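The Woman Who Folds Your Team

Pellbridge, 18th August

The uniform room at the Pellbridge recreation center has no window and one chair, and the chair is covered in socks. I am invited to stand. The woman who runs the room has washed, sorted and folded the town's youth basketball kits for 5 seasons, and she agreed to talk on the condition that I leave her name out of it. "People will bring me their curtains," she says.

What she has out today is red. Most of what she ever has out is red, a color the league picked before she arrived and which she has been forgiving it for ever since. "Red is a lifestyle," she says. "You wash it with red. You store it near red. One February we let a white towel in with it, and now we have a pink towel."

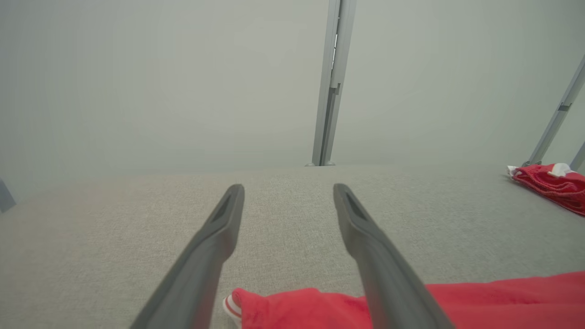 She learned to fold from an aunt who worked in a hotel laundry and who believed that a crooked pillowcase said something about your upbringing. Basketball clothes, she says, would have finished the aunt off. The fabric slides. The armholes are enormous. There is no collar to tell you where the top is, and the numbers are stiff and want to crease in exactly one place, always the middle.

So she starts with the shorts. I had assumed shorts were the easy part and said so, and was given a look.

"Shorts are two tubes and a grudge," she says. "The waistband pulls everything in and the legs want to go out. If you fight the waistband you lose. You lay them flat, you take hold of a bottom corner, and you pull until the hem is straight. Then you let the elastic do whatever it's going to do." The stripe at the hem is her ruler. If the stripe lines up, the rest is close enough for children. 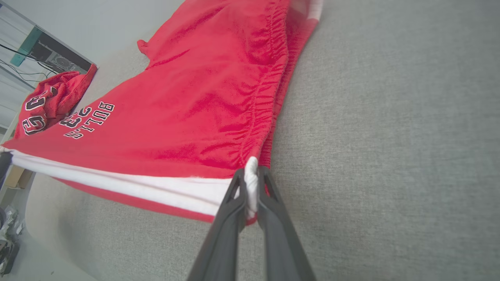 Her other rule is that nothing gets folded in a heap's company. The jersey waits its turn, and she doesn't care what it looks like while it waits. She once tried doing full sets at the same time, top and bottom together, after reading a system in a housekeeping magazine. It took her 2 evenings and she ended up with a stack so handsome that she didn't want to hand it out.

The center did look into paying for the work. A laundry service called Clilov quoted a price per bag, and she still has the letter pinned over the shelf, where other people might hang a calendar. "They wanted 100 dollars before anybody touched a sock," she says. Purkari, the shop that supplies the kits, offered to send everything back in plastic sleeves. She opened the sample sleeve, sniffed it and put it in a drawer.

Jerseys get face down, sides in, bottom up, number on top at the end. That's the plan. In practice she begins with whichever side is up, because turning the thing over undoes the smoothing, and she has smoothed, by her own estimate, 1000 of them. An undershirt left inside a jersey comes out first on a good day. On a bad day it gets folded along with it and some child finds it at halftime.

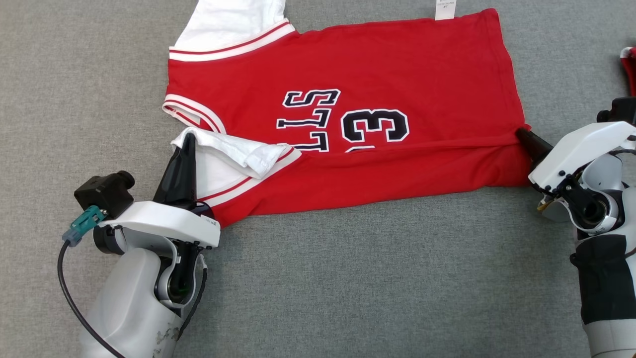

Bajwa, on the phone from the front desk, disagrees with nearly all of it. Jerseys should be rolled, Bajwa tells me, because rolled ones fit in a gym bag and the kids are going to unfold them with their teeth anyway. The shelves would hold twice as much, too, and the door might close.

I pass this along. She considers it for as long as it takes to flatten a sleeve.

"Rolling is for sleeping bags," she says, and asks me to move my elbow off the socks.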